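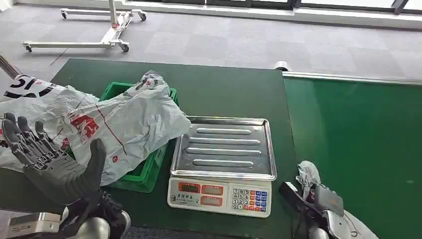 Ticket: Bench scale drifts during weigh-out
Site: Hutchins packing room
Unit: Kirnarell counter scale, bought in March
Status: Open
Opened: 2019-12-11

Original report

The scale will not hold zero. Tare an empty tray, walk off to answer the phone, come back and the display says 2 g. Leave it longer and it says 4 g. Sometimes it goes the other way and shows a minus sign. Our check weight is 200 g and the display has given every answer from 198 to 204 for it since this morning. We sell dried herbs and tea in small bags, so a few grams is real money and a real complaint from whoever gets the short bag.

I have already read the help page. It says to turn it off and on. I have turned it off and on.

Reply from Vinditz support

Thank you for contacting us. Drift is usually caused by environmental factors. Please make sure the scale is on a firm, level surface away from drafts, and let it warm up before use. If the problem continues, please recalibrate using the steps in the manual.

Update 1

"Environmental factors" covers everything between a loose table leg and the weather, so I went through them one at a time.

Level: the bubble was off center. I adjusted the feet until it sat in the ring. The 200 g weight then read 201, came off, went back on and read 199. I'll accept that level matters, but it didn't fix this.

Drafts: there is a heater vent on the back wall. I shut it and waited for the room to settle. Zero still walked up to 2 g. It took longer to get there, which might mean something or might mean I was watching more closely.

Warm-up: the manual says to let it warm up and does not say for how long. I gave it 31 minutes. No change I could see.

Batteries: took them out and ran on the adapter only. Same drift. Put in new ones and unplugged the adapter. Same drift, and now the backlight is dim.

Update 2

Recalibrated. For anyone who finds this later, the printed manual has the steps wrong for this model. It says to hold TARE while switching on. That gets you the units menu. What worked was switching on, waiting for zero, then holding UNIT until the display shows CAL and blinks. Put the weight on, wait for it to stop blinking, take it off.

After that, 200 g read 200 on the first try. It also read 200 on the second, and I nearly closed the ticket. Then I weighed out a run of peppermint, checked again and got 203.

Reply from Vinditz support

We are glad to hear recalibration resolved your issue. May we close this ticket?

Update 3

No. Please read Update 2 to the end.

I borrowed the old Wistberg scale from the stock room and put it in the same spot, on the same outlet, with the same weight. It read 200 every time I tried it, all afternoon. It is ugly and slow and one of its feet is missing — I shimmed it with folded cardboard — and it still beat the new one. So I am not inclined to blame the room anymore.

One more thing I noticed. If I press lightly on the left front corner of the Kirnarell platform and let go, the reading does not return to where it was. The other corners come back fine. I took off the top plate (it lifts straight up, no screws) and found crushed tea leaf packed around the post on that side. Cleaned it out with a dry brush. The corner still sticks, though less than before.

Reply from Vinditz support

Debris under the platform can affect accuracy and may not be covered by the warranty. We recommend regular cleaning.

Update 4

I expected that one. The listing says "ideal for loose dry goods," so I would like to know which dry goods you had in mind that don't shed.

My guess is that the load cell has a bad mount on that corner and the dust only made it easier to spot. I can't prove that without opening the base, and the sticker says opening the base voids the warranty. What I want is a replacement or a return label. I don't want another link to the help page.

Until then all weigh-outs are on the Wistberg. The Kirnarell is marked DO NOT USE FOR SALES.

Waiting on: Vinditz, return authorization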